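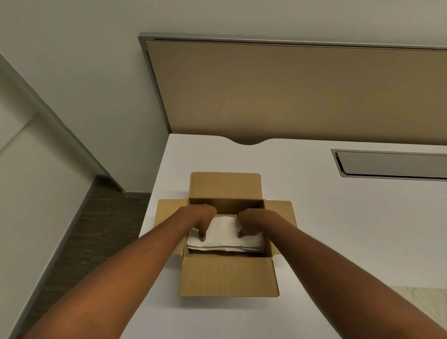 Folded white cloths going into an open shipping carton at the Tillwood packing desk.

Flor Puma started selling table linens from a spare bedroom. Tillwood now has a rented room, a white desk and 221 orders to get out before the end of January. Most of them are white cloths, and Puma still packs many of them herself.

"People ask about the fabric," she said. "They never ask about the box, and the box is where I lose money."

Her early orders went out in cartons that were too big. The stacks slid around and arrived creased, and she took back 13 of them in one month. She now buys cartons close to the width of the folded cloth.

"Lay the stack flat, then press it down with both hands," she said. "If it springs up past the sides, I take one out and start over. I don't force the flaps."

The cartons she uses for cloths are plain, with no printing. Color is saved for the small boxes.

"The yellow ones cost me more, but they're easy to spot on a shelf," Puma said. "I close them with my thumbs on the top - that's just habit."
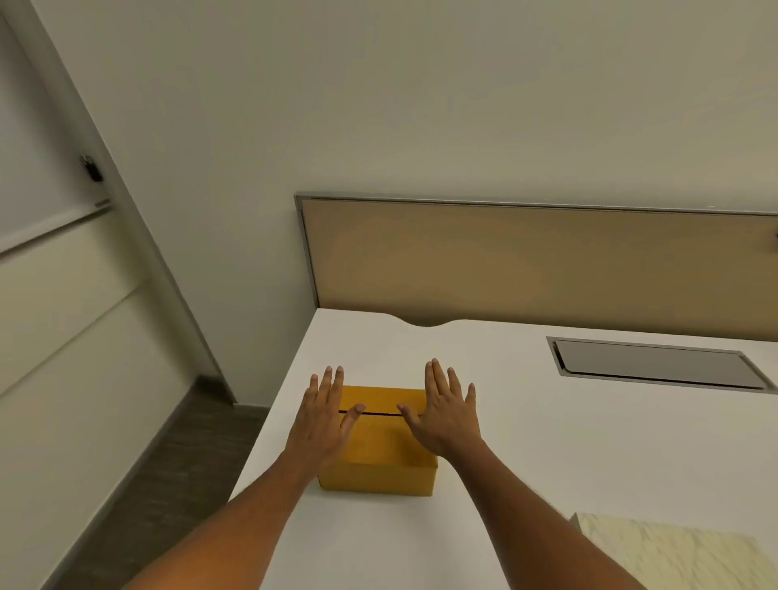

She keeps the desk clear between orders and stops at 30 a day. Ikechukwu Bassey, who handles the mailing, would like her to do 46.

"He can ask," she said. "After 30 my folds get sloppy, and then I'm doing them twice."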